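7.4 Grip fault during shelf loading (code 106)

The Memen controller reports code 106 when the hand closes but the finger load stays below the set limit. The supplier's sheet calls this "self-clearing". Treat that claim with care. In our March log the code cleared itself and came back on the next reach.

1. Press Pause on the pendant. Do not use Resume yet.
2. Wait for the arm to hold still, then press the emergency stop.
3. Read the last 13 lines of the log and save them.

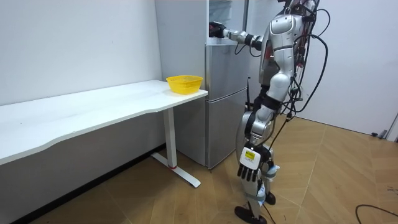 Code 106 tells you very little about the cause. The sheet blames the finger sensors every time, and we replaced a set on that advice with no change. Check the cables first. With one arm reaching into the fridge, the loops hanging behind the back and hip need room to move, and a snagged loop can give the same code.

CAUTION: Never put your hand in the compartment while the arm is powered, whatever the pendant says.

4. Free any caught cable and check each plug by hand.
5. Set the basket back on its table mark and run the Find Object test.
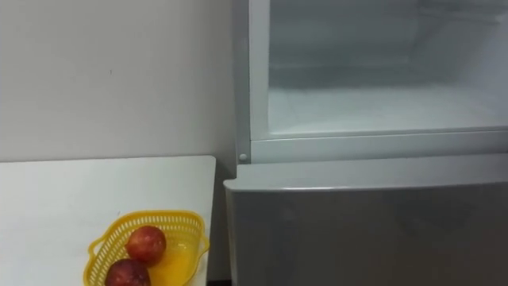 Fatemeh Karimi

Two red fruits touching in the basket make a poor test load. Use one, placed on its own, until the test passes. A "Pass" means only that the object was found. It says nothing about the grip.

6. Run one slow pick. If 106 returns, stop and call Dušan Trnka on extension 2988.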